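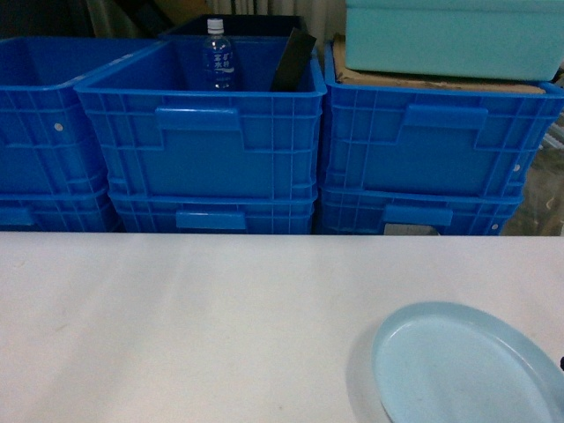
Catalog page 72

Pirkari Sideline Rebounder

If you coach a youth or high school basketball team, you know the math of a shooting drill. One kid shoots, three kids chase, and the ball spends more time rolling toward the bleachers than it does in anyone's hands. The Pirkari fixes most of that, and we have loved having it in the range.

It is a net return that hangs around the rim and funnels makes and near misses back down a chute to the shooter. The chute swivels by hand, so you can send the ball to the corner, the wing or the top of the key, and it locks at each spot with a click you can hear across the gym. No motor, no battery, nothing to charge on game day!

The frame is steel tube and the net is knotted nylon, the same cord Nodby uses on its soccer goals. It fits any standard rim, and the arms spread wide enough to catch most long rebounds off the front iron. Air balls are still on you.

Setup

Two adults can hang it from a stepladder. The first time takes a while - the left and right arms look alike and they are not the same, so check the stamped letters before you tighten anything. After that it goes quickly, and it folds flat enough to lean behind a door.

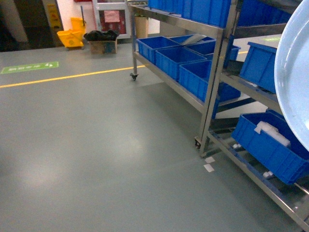
Moving it between courts is where the wheeled base earns its keep. The base is sold separately and we think most schools will want it, especially if you share a gym with volleyball. Floor tape helps too. A thin yellow line run at a diagonal across the floor, plus a green sticker with a white arrow on it, will show players which way to rotate after their shots, and even our youngest testers picked it up. Wipe the wheels before you roll onto hardwood.

We left one up at the Sotelo Street gym starting in January and let every team in the building use it. The net held up great. One chute strap frayed, and the current version has a wider strap with double stitching.

Details

Item number: 806
Weight, without base: 17 pounds
Fits: standard 18-inch rims, fixed or breakaway
Colors: black frame with white net, or black frame with orange net
In the box: frame, net, chute, four rim clamps, hex key, spare strap
Not included: wheeled base, ball rack, stepladder

Replacement nets and straps come from Fulula and ship on their own, so you never have to buy the whole unit again over one torn corner. Do not dunk on it, and take it down before scrimmages.

Page updated 7 September 2019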